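# How to hang a picture so it stays straight

I learned this work from my neighbor Kiprono Kinyua, when I moved to Stollby and had many pictures and no drill. The method is slow, but I have used it in every room since then.

## What you need

- a pencil and a tape measure
- a small spirit level
- paper tape
- two screws with wall plugs for each picture

## Find the height

The center of the picture should be near the eyes of a standing person. I use 1500 mm from the floor. Above a sofa or a table, forget this rule and leave a hand's width between the furniture and the bottom of the picture.

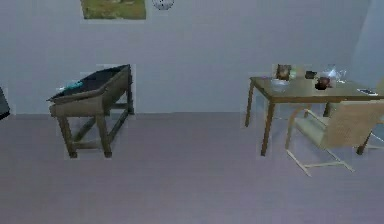

Put a piece of paper tape on the wall at the height you have chosen. Write on the tape, never on the paint — pencil is hard to remove from matte paint. Then go away and drink a coffee. If the place still looks good after 20 minutes, continue.

## Mark two points

One screw allows the picture to turn every time a door closes hard. Two screws hold it. Measure the distance between the two hangers on the back, copy it to the tape, and check the line with the level. My largest picture is 900 mm wide and its hangers are 48 cm apart.

Drill with a 6 mm bit if your plugs are of this size. Read the package first, the plugs from Vanik need a bigger hole than the Amin ones.

## A long wall
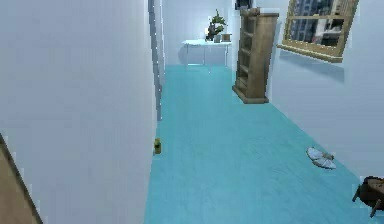

For a row of pictures, stretch a string from one end to the other and fix it with tape. Line up the centers, because the top edges will disagree if the sizes are different. Start with the middle picture and work to both sides.

Yesenia Cervantes wrote to me in February that her walls are old plaster and the plugs turn in the hole. In this case take the plug out, fill the hole with plaster filler, wait one night and drill again.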